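Speaker notes: Teaching an Arm to Tidy a Desk
Trestlow shared workshop, evening talk, 7:30 start

Before I begin
Water, clicker, the spare gripper finger in my jacket pocket. Pass the finger around early so people have something to fiddle with. Remember to speak to the back row, and remember that I talk fast when I'm nervous.

Welcome
Good evening, everybody, and thank you for coming out in January. I know a few of you came for the soldering class and stayed for the cookies, and you're every bit as welcome. My name is Bienvenido Talavera, I've been a member here at Trestlow for a good while now, and for most of that time I've been taking up more bench space than I pay for.

I want to talk about a build that started as a joke over lunch. My desk at home is a disgrace — pens everywhere, half a snack, something to drink — and a friend said I should build a machine to deal with it. So I did! Well, I started to. I had one firm rule, that it had to practice on the sort of stuff that really ends up on a desk, including breakfast. Foam cubes are lovely, but I have never once lost a foam cube under my mail.

(Slide. Let them look for a moment, then talk about squeezing.)

Bread is the hard one. A pen doesn't care much how you hold it, but a roll has a soft top and a crust that gives, and the gripper only has two fingers to work with. Coming down from above like this, you have to settle on a height before you settle on a squeeze, and I got those in the wrong order for weeks.

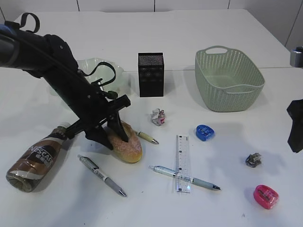 What it cost and where it came from
People always ask, so let's get it over with. I've spent 277 dollars on brackets, cable, and screws, and that leaves out the arm parts, which I picked up used and in pieces. The control box I call Sturkley, after the street I was living on when I built the first one. The software that plans the moves is called Akinola. I wrote it in the evenings, and it runs on an old computer with a sticker on it that says Gamer, left over from my nephew.

(If somebody asks for the code, yes, they can have it. Take down email addresses at the end, otherwise I'll lose the scrap of paper again.)

What "tidy" means
This was a bigger argument than I expected, mostly with myself. You and I look at a desk and know when it's done. The arm needs it spelled out, so I ended up with a short set of rules taped to the wall at home. Pens go in the holder. The roll goes in the green dish with the wavy edge. The bottle stands on its base. The basket can stay where it is.

I like to have a layout to compare against, and I go back to it whenever I change the rules. I don't mind which way the pens lean, and I had to teach Akinola not to mind either. It used to fuss over them terribly. 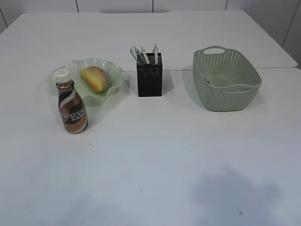
The layout I compare against: bottle, roll in its dish, pens in the holder, basket to the right.

(Pause for questions. Somebody will ask about the coffee.)

Practice, and a lot of it
I have 3,000 short practice moves saved, and I'd be fibbing if I told you they were all good ones. I sat down with 80 of them over one long weekend and sorted them by hand into keep, toss, and "what on earth." The last pile was the most useful. Most of what was in it came down to me starting the arm from a funny spot and then blaming the code.

So now I spread things out with plenty of room between them, and I think hard about where the arm is waiting before it gets going. A pen lying across the ruler is my favorite test. The ruler is clear plastic, and clear plastic is a miserable thing to find on a white table.
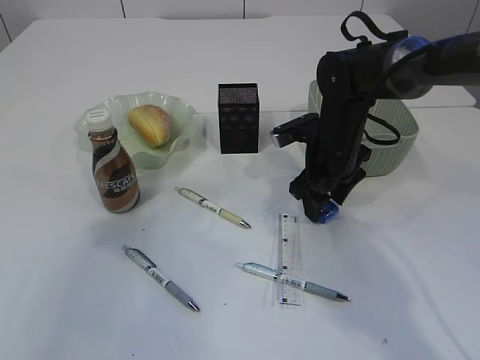

I also learned to slow everything down. My first version moved like it was late for a bus, and every little wobble at the shoulder turned into a big wobble at the fingertips. These days one full run takes 12 minutes, and I'm fine with that. I make a sandwich.

If you want to try this at home, start with one object and one place to put it. Do that until you're bored stiff, and only then add the second. And please fix your cables down properly before you write any code. I did it the other way around, and I spent an entire evening untangling a loop from the elbow with a pair of kitchen tongs.

Questions
Repeat each question out loud for the back row. Get the spare finger back before anyone goes home. Chairs get stacked by the side door, and the leftover cookies go on the front counter.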